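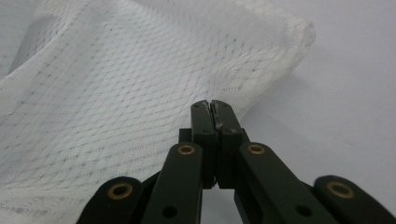

Trurnlow Home Sewing List
Subject: Re: Folding dotted mesh without it going crooked
From: Kerrin

Mesfin Hailu wrote:
> Hello all. I have been getting ready to make the sheers for my mother's
> front room and I want to pass on something that has changed how I work
> with white mesh, the kind with the little grey dots in rows.
>
> The Sisay handout (I can scan it for anyone who wants it) says you should
> never lay mesh flat to fold it. You pile it loosely on a smooth white
> table and leave it for 30 minutes, so that the knit can "find its own
> grain". Then you pick up any row of dots, pinch along it, and fold on the
> dots. The rows are printed true, so a fold on a row of dots is always
> straight, and the piece comes out square with no measuring. It also
> says that mesh folded this way can be stored for years without a crease.
>
> I tried it with the Salletti mesh on the kitchen table and I was very
> pleased. It folded down much smaller than I have managed before. I think
> we could do all the hall curtains at Prandwood this way in August and
> save ourselves the business with the long rulers.
>
> Has anyone else used this method? And does anybody wash before cutting?
> The handout says there's no need with a knit.
>
> Mesfin

Hello Mesfin, hello everyone,

I've read the handout. A cousin gave me a copy last winter and I went through it with a pencil, and there's more pencil on it now than print. I'm glad your piece folded small. I'd like to know whether it folded square, and I notice you didn't say.

Let me start with the part I agree with. Smooth table, yes. Mesh catches on everything, and a rough board or a cane-edged table will pull a loop before you've sat down. Piling it loosely while you clear a space is also fine, I do it myself. It does no harm and you can see at a glance if there's a pull in it.

What I don't believe is that it does anything else. Cloth that's been stretched around a roll will relax a bit once it's off the roll, I'll give them that much. But it relaxes better lying flat, with nothing hanging over the edge. In a heap, the bottom layers have the top layers sitting on them and every fold is tugging on its neighbour. I can't see how the knit is meant to find anything in there. And why 30 minutes? The handout doesn't say. I left one length in a heap overnight and another flat overnight, both off the same roll, and the flat one was easier to handle in the morning. Two lengths isn't much of a test, I know, but it's one more than the handout offers.

Now the dots, which is where I think people are going to get into trouble.

The rows look wonderfully regular, and that's the trap. On the mesh I've got, and I think on yours, they run on a slope. They aren't square to the selvedge at all. If you fold along a row of dots, you've folded on a slant, neatly. Your fold will be as straight as you like and your curtain will hang like a wet flag. Please spread a metre out flat, put a ruler against the selvedge and look at which way the dots go before you trust them with anything.

The other thing is that as soon as the cloth is bunched up, the rows stop looking straight. They bend over every bump and dip, so one bit looks wavy and the next looks perfectly all right. That isn't a fault in the cloth. But if you're picking up a row out of a pile and pinching along it, you can very easily hop from one row to the next where it goes over a fold. They all look the same. I did exactly this with a short piece and was two rows out by the time I got to the far end, and I was watching for it.

"Printed true" is another claim I'd like to see some backing for. True to what? The dots are true to each other. Whether they're true to the knit depends on how the cloth was held when they went on, and you and I weren't there. The thing to follow on a knit is the knit. On this stuff it's a fine little diamond pattern and you need good light and possibly stronger glasses, but it's there, and it doesn't change its mind between one roll and the next. Run a contrasting tacking thread up a column of it if your eyes get tired. I use navy, long stitches, and pull it out at the end.

Which brings me to the white table. The handout is very keen on the white table, and it photographs beautifully, I'm sure. White mesh on a white top is the hardest thing in the world to see. You end up working from the shadow at the edge of each fold because there's so little else to go by. I put a dark bedsheet down first, an old one washed so often it has no fluff left to give, and the pattern jumps out. If you haven't got one, a couple of metres of dark lining does just as well. It needs to be smooth. A dark towel is worse than a white table, before anyone writes in.

For what it's worth, this is how I fold it. It's slower than the Sisay way and I make no promises about years.

Lay the mesh flat on the dark cloth with the whole width supported. Pat it into place with open hands. Don't stroke it, or you'll drag the knit along with you and have to start over.

Bring selvedge to selvedge and check that the selvedges lie together without a ripple. If there's a ripple at the fold, shift the top layer along until it goes. Ignore where the dots end up, even if it hurts.

Pin inside the selvedge only. Clips are better if you've got them.

Then roll it loosely on a tube if it's waiting to be cut. If it has to be folded to fit a cupboard, fold it over a rolled pillowcase so there's no hard edge. I've had mesh folded flat in the linen press for one summer and it came out with a grey-looking line down it that took two washes and a hang to get rid of. So when a handout tells me it can be stored "for years without a crease", I want to know who looked, and when.

You said yours folded down much smaller than before. I'd be a bit wary of that. Small usually means tight, and tight is where the creases come from. What does it look like if you open it now?

On washing, I'd say wash it, every time, and I'll argue with anyone. "No need with a knit" is back to front as far as I'm concerned. I'd wash a knit before I'd bother with half the wovens I buy. Cool, gentle, in a pillowcase with the end tied, no spin or the lowest one you have, and dry it flat or over two lines so it isn't dragging on one. Measure a sample before and after. Cut a square, mark 100 mm each way with a thread, wash it and measure again. If it hasn't moved you've lost an evening. If it has, you've saved your mother's sheers from finishing somewhere above the sill.

I'd also like to see whether the dots survive. I have no particular reason to think they won't, but I'd want to find out on a square and not on the full drop.

As for Prandwood, I'm not willing to drop the rulers in August, sorry. The drops in the hall are 3,000 mm from the track, and a slope that you'd never pick up on a kitchen window will show from the door at that length. It's also a lot of cloth to unpick if we're wrong. What I would agree to is one trial. We do a single drop the handout way and a single drop with the rulers, same roll, both washed, and hang them next to each other for a week. If the dotted-fold one hangs straight I'll say so on this list and you can frame the message.

Could you check two things in the meantime? Whether the Salletti mesh you've got is from the same roll as the hall's, because mine has a different feel along one selvedge and I don't want to be arguing about two different cloths. And how much is left on it. I had 1,000 mm put by for samples and I can't find where I wrote down which roll it came from.

Yes please to the scan, by the way. My copy's missing the last page and I'd like to see if that's where they kept the evidence.

Kerrin

PS. To whoever asked last time about needles for this: a fine ballpoint, new, and a strip of tissue paper under the first few stitches so the machine doesn't eat the corner. I tear the tissue off afterwards. Some people say the soluble kind is better but I've not found it worth the money.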